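Progress Report to the Rirkdale Fund
Project: A Reader of Medieval Indian Logic in Plain English
Reporting period: up to the end of June

Dear members of the Fund,

With this letter I report on the work which your grant made possible in the first part of the project. I try to be exact about what is finished and what is not, because in my last report two chapters were called "nearly ready" and they were not so near.

The purpose of the reader is the same as in the application. We translate short passages from the Nyaya school and from its Buddhist opponents, and we put beside each passage a commentary that a student without Sanskrit can follow. The main question of the book is how a person may come to know something by inference. The old example is the hill with smoke on it: we see smoke, we remember that where there is smoke there is fire, and we conclude that the hill has fire. Almost every author in our selection returns to this hill, and each one is worried by a different thing in it.

State of the translations

The plan has 80 passages. Of these, 66 are translated in a first version, and 30 have also passed the second reading at Brusham. The passages which remain are mostly from the later period, when the technical language becomes very heavy. One sentence there can take a full afternoon. I had expected this difficulty but I had not given it enough time in the schedule.

The Kanaujia manuscript was useful to us in a way that we did not plan. We wanted it only for comparison of a few readings in the section on doubt. It has in the margins many small notes by an unknown student, and these notes often explain the argument more simply than the printed commentaries do. I have used several of them as a model for our own notes, always with a reference.

The word vyapti was discussed for a long time. It names the constant connection between the smoke and the fire. In the first version we wrote "pervasion", which is the usual translation among specialists. The students who read the trial chapter did not understand it, and some of them thought it was a religious word. Now we write "constant connection" in the main text and keep "pervasion" in the glossary. The second reader does not fully agree with this, and I have noted the disagreement in the introduction.

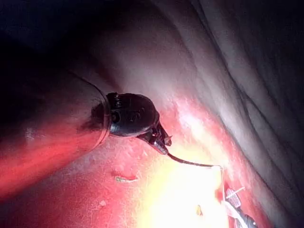

Why does the reader give so much space to the Buddhist logicians, when the title of the grant speaks about Nyaya?
The two sides wrote against each other for centuries, and many Nyaya arguments are answers to a Buddhist objection. If the objection is left out, the answer looks strange or too long. I have limited the Buddhist passages to those which a Nyaya author clearly had in mind.

Trial teaching

The chapter on perception and the chapter on inference were taught at the Parau summer seminar. The students had the translations before the meeting and were asked to write down each place where they stopped reading. This gave us a long list. Most of the stops were not at the hard arguments. They were at small words such as "locus" and "counterpositive", which I had believed to be clear. The glossary is now longer, and every term is explained also at its first use.

The seminar also showed that the chapter on testimony comes too late. Students asked already in the first hour if we can know something only because a trustworthy person said it. This chapter will move from the sixth place to the third. The cross references must be corrected after this, and it is slow work which I do by hand.

Money

The costs for the manuscript copies and for the second reader were as planned. The travel to Parau was cheaper than in the budget, and 500 dollars from this line is not spent. I ask for your permission to move this sum to the preparation of the index. The index was not in the original budget, which was my mistake. A short written approval would be enough.

What is late

The general introduction exists only as notes. I decided to write it last, when the order of the chapters is certain. The chapter on debate and its rules is also behind. The list of "grounds of defeat" is long, and the sources do not agree on the meaning of several of them. I prefer to print fewer of them with a good explanation.

Next period

I will finish the remaining first versions and send them to Brusham in two parts, so that the second reading does not wait for the last passage. After this come the new chapter order, the index and the introduction. The revised glossary is attached to this report, together with the table of passages and the accounts.

With respectful greetings,
The editor of the reader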